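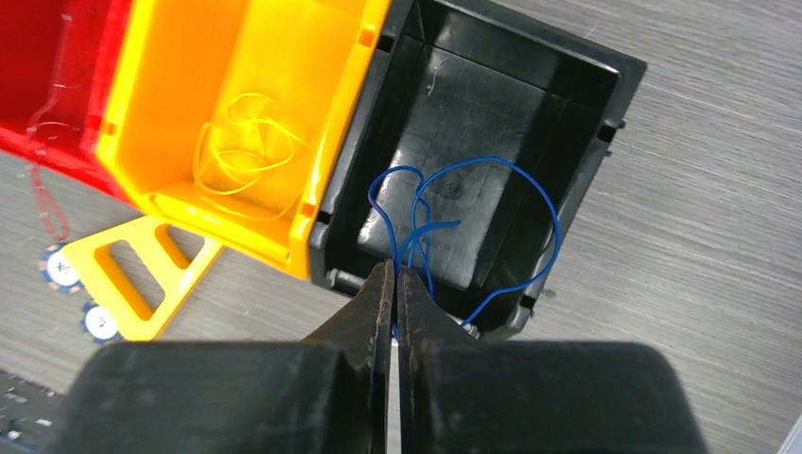
Fig. 6. Tips closed on a bundle of blue wire, next to the sorting bins.

Section 4. Wire sorting on the Drollow cell

The Bollwood sheet that ships with the gripper says soft wire needs "no special set-up." We didn't find that to be the case. Work through the steps below before you trust the cell with a full bench.

1. Jog the arm clear of the bins and open the jaws all the way.
2. Wipe both tips with a dry cloth. Scuffs are fine. A burr you can catch with a fingernail is not, so swap the tip.
3. Close the jaws with nothing in them and look for light between the tips. A thin line is normal on used tips. If a single strand slides out when you tug it, replace both tips as a pair.
4. Set grip force to 11 on the Vass pendant. The default is higher and flattens insulation.
5. Set the bins side by side and re-teach the rim height of each one. The software claims it can work this out by itself. Teach it anyway.

CAUTION: Keep hands out of the bins while the arm is enabled. The soft stop is slow and should not be relied on.

6. Lay one tangle of wire on the bench and bring the open jaws down over it at crawl speed.
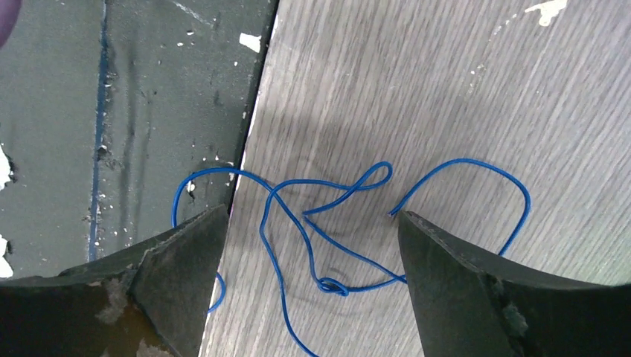 Fig. 7. Open fingers over tangled blue wire. Note the small knot near the right finger.

7. Stop above the wire and check for strands running behind a finger. Back off and come in from another angle if you see any.
8. Close, lift slowly, and watch the loops. They swing wider than the preview shows.
9. Run the pick 2 more times from different angles before saving.

NOTE: The Zarkness planner reports "grasp secure" whenever the jaws stop moving. It said so on plenty of empty picks – go by your eyes.

NOTE: Tip life is quoted at 2,000 cycles. Fathima Weerakoon logged 1,133 on our first pair before they began dropping strands. Write your own count in the cell log at every tip change.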